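CHAPTER 4
Learning from a Site Visit: The Open Day at Husden

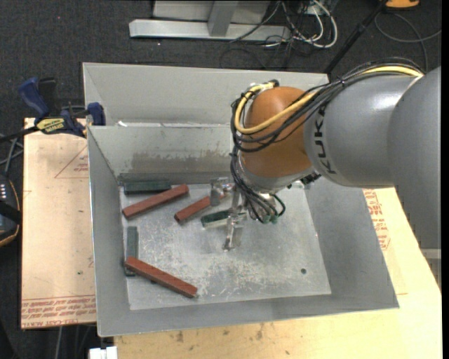 A well-run open day gives students something a lecture cannot, namely the chance to watch a machine at its ordinary work and to question the people who look after it. The Husden laboratory opens its doors each June, and the cases in this chapter are drawn from notes taken there by Jeanie Paterson and Trilok Tomar. Their attention was held longest by the bin-picking station. The task looks simple: a single arm reaches into a metal bin and takes hold of one block among several. Yet the red and green blocks lie at different angles, and one red block rests partly across a green one. A person would sort out such a heap without thought. A program must first decide which block can be gripped, and from which side.

Visitors also tend to overlook the cables. On the arm at Husden they run along the outside, loop around the joint and hang close to the gripper. Sosina Berhe, who led the demonstration, asked her group of 114 visitors to consider how far the wrist could turn before a cable pulled tight — a question taken up again in Section 4.2.

The chapter has two aims. The first is to describe the parts of a picking task in plain terms, using the station as a common reference. The second is to prepare readers to carry out a visit of their own, including the written request to the host, the safety briefing and the report. A sample report by Beverley Rakena, written after a similar visit to Curncombe, is reprinted on page 211.

Before reading further, write down what you would expect an arm to need to know about a block before closing its fingers on it. Keep your answer for the review exercise.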